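Clelcombe Allotment and Garden Society
Minutes of the spring meeting, held by telephone
14/04/2020
Minutes taken by Dalibor Halás

The meeting opened late, as several members had dialed the number from the March newsletter, which belongs to a tire shop. The tire shop was very decent about it.

1. Minutes of the last meeting
Approved, with one correction. The word "manure" in item 4 should read "mature." Item 4 makes more sense now but is less interesting.

2. Water
The bill for the winter quarter came to $349, against $296 for the same quarter last year. Plot 16 was mentioned. Plot 16 said it had been mentioned at the last three meetings and would like to know why. A discussion followed on whether a hose left running overnight counts as a leak. Agreed to ask Charvát Plumbing to look at the standpipe by the gate before anyone says anything further.

3. Seed order
The order from Toltia Seeds has come, minus the onions and plus a large quantity of kale. There was no rush for the kale. It will be left in paper bags in the shed, labeled by plot, and members should take their own bag and only their own bag. Anyone who takes extra kale will be allowed to keep it.

4. Squash
The variety for this year's contest will be Grukonden, as voted in March. Two members asked for the vote to be run again, now that they have read how big the vines get. Refused. Vines that cross a path may be turned back by the neighbor, gently – the word "gently" was added after some debate and passed by one vote.

5. Washing produce at home
With the shed tap shut off, members are asked to rinse their vegetables at home and keep the grit out of the drain. A bowl in the bottom of the sink catches most of it. Tip the water on the garden afterward. The member who has been tipping it on the road knows the view of this meeting.

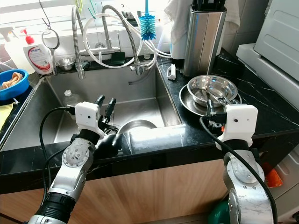
Item 5: steel bowl at the bottom of the sink.

6. Plot fees
Fees stay at $25. A motion to raise them failed, as did a motion to lower them, both proposed by the same person.

7. Any other business
The missing wheelbarrow has been found under the kale. The scarecrow's hat is still missing. Two members turned out to have hung up during item 2, and their votes on item 6 were struck out, with no effect on the result.

The meeting closed when the line did.

Comments

plot9: I did not hang up. I was on mute and spoke at length.

Marjoram: Is the kale still there? Asking for my rabbits.

D. Halás: Yes. Please bring a car.

plot16: It was NOT my hose.

Contact the secretary | © Clelcombe Allotment and Garden Society | Back to top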